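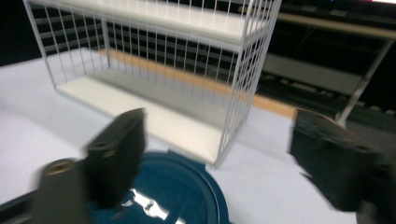
**For release in July**

**Can a machine put away the leftovers yet? Zinura opens up its kitchen chore log**

Hi, I'm Begoña Lozano, and I run the chore program at Zinura. Our press releases usually get written by somebody with a better tie than mine, but this month they handed me the keyboard, so you're getting it straight from the person who washes the containers.

The news first: Zinura is publishing its full kitchen chore log, and it's free for anyone to read. It covers 2,805 attempts at ordinary home and stockroom jobs – matching lids to bowls, loading a shelf rack, moving a full container from one place to another without tipping it. Every attempt is in there, the good ones and the ones that made us groan. We're calling the release Pliden, and it goes up at nine in the morning, our time.

I get asked the same thing at every family dinner (yes, every one): "So when does it do my dishes?" My answer has changed a little over the past year. It used to be "don't hold your breath." Now it's "which dishes, and how fussy are you?"

**What's in Pliden**

The log is split into 43 chores. Some of them sound silly written down. Chore one is picking up a lid that's lying flat on a table. A five-year-old does that while thinking about dinosaurs, but a flat lid has very little edge to grab, and if you come in a hair too high you close on air, and a hair too low and you're pushing on the table. We spent so much time on lids, I can't tell you! I dream about lids.

Each entry tells you what was asked, how it was done, how long it took, and whether one of us had to step in. There are two kinds of runs. In the first, a person does the chore with a gripper in hand, and we learn from how they move. In the second, the arm tries it alone, using a control program we named Gaber. We kept the two apart in the files so you can't mistake one for the other, and please don't let anyone quote you the first kind as if it were the second. I've seen that done in our field and it drives me up the wall.

**How it's going**

Gaber made 500 solo attempts at the job we call "shelve it," where a closed container has to go onto a low shelf and stay there. I'm not putting a single score for it in this release, and our sales team is a bit grumpy with me over that. The trouble is that one number hides everything I'd want to know if I were buying. A container in the middle of an open shelf is pretty friendly. Put the same container near a rack wall and the arm gets timid, or it bumps something, or it sets the thing down halfway and calls it a day. So the results are broken out by where the container had to go, and you can add them up however you like.
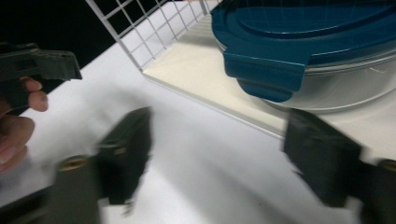
Containers are where I'd point any reporter who only has ten minutes. People assume the weight is the hard part, and for us it's mostly the edges and the see-through sides. Take a glass one with a blue snap-style lid, the sort with a tab hanging down the side: you've got a shiny top, a clear wall that shows whatever is behind it, and a flap that sticks out where you might want to put a finger. Set it partly on a board with a little raised rim and now the bottom has an edge to deal with too. My hands sort all that out without asking me. Gaber has to work for it, and on bright white surfaces it has to work harder.

Wire racks are the other good test. They're all over homes and back rooms, they're cheap, and to a camera they're a fence you can see through. Our early versions kept guessing wrong over which side of the wires a thing was on. The newer ones are better at it. I wouldn't call it fixed.

**Who else is trying it**

Flamunlow, which packs meal kits, has been running three of our chores in its returns room since spring. They picked the chores themselves and they picked the dull ones, bless them: sort the lids, stack the containers, put them on the rack. Their crew still does the last check of every rack, and the plan is to keep it that way through the end of the trial. They also sent us a long list of complaints, most of them fair, and the list is included in Pliden with their okay.

**So, can it do chores?**

Some, slowly, on a table we've set up with care. If you run a stockroom where the same few items come through all day, I think it's worth talking to us now. If you want something to walk into your kitchen after a birthday party and deal with it, no. I wouldn't buy that from us this year and I wouldn't buy it from anybody else either – my own sink is still my own problem.

We'll add new runs to Pliden as we finish them, bad days included. If you spot a mistake in the log, write to me and I'll correct it with a note saying what changed.

**Press visits**

Reporters are welcome to come and try the hand-held gripper themselves. Plan on an afternoon, wear sleeves you can roll up, and start with the lids. Visits can be booked through the Zinura press desk – ask for Begoña, and if I don't pick up, try again after lunch.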